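Pania grasping cell: equipment plan, second interim report to the funder

Simulation work is ahead of the purchasing schedule. The two-finger gripper model has been set up over a stone-patterned surface, and the first order has been held until the finger geometry is settled.

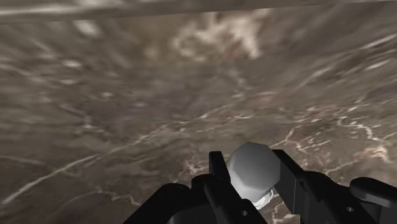 Report prepared by the Pania equipment group, Hovinley
Submitted in May

The simulated gripper is holding a faceted grey-and-white object between its fingers. The next batch is set at 1,024 grasps.

Quotations for the physical gripper have come in from Marciniak and Trilis. Trilis quotes 12 weeks for delivery and includes 2 spare finger sets. Marciniak is cheaper but charges separately for the mounting plate.

Committed spend stands at 69 per cent of the equipment line. We ask that the remainder be carried into the next period.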